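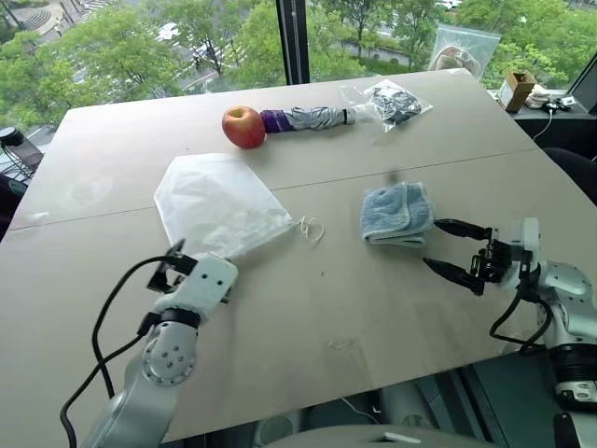

I've spent most of this month on the grasp planner, and the part that has eaten my time is bags. A solid thing is easy to love. You get a decent set of points back from the depth camera, the planner fits a shape to them, and off the arm goes. The red apple on the table comes through beautifully, and the folded blue towel isn't far behind it. The big white bag lying flat in front of the left arm is another matter - the old version of our code took it for part of the tabletop and planned straight through it, and the clear one at the back gave us a cloud of points that changed shape every time we asked.

So the new release (we've called it Tudotow, blame Arūnas Luik for that) stops trusting depth on its own. It looks for edges in the colour picture first, then marks anything it can't measure properly as "something's there, go gently". The arm comes in slower over those patches and the fingers close in small steps. I ran 145 picks with it before I let anyone else have a go, and my favourite bit is the new replay window, where you can drag a slider and see what the planner believed at each step. I should have built that a year ago!

The touching objects problem is still open. If an umbrella is pushed right up against a piece of fruit, the planner sometimes wraps one box round the pair and then sulks because it's too wide for the gripper. Ghada Qudah has a fix that splits them by colour, and it works nicely until both things are the same colour (she knows, she's on it).

If you're running the Endetau build, please update before you send me any more logs, as the format has changed and I can't read the old ones without a fiddly converter. Settings carry over, except for the approach speed, which you'll need to put in again by hand. Young-sook Joo is collecting bug reports until the end of November.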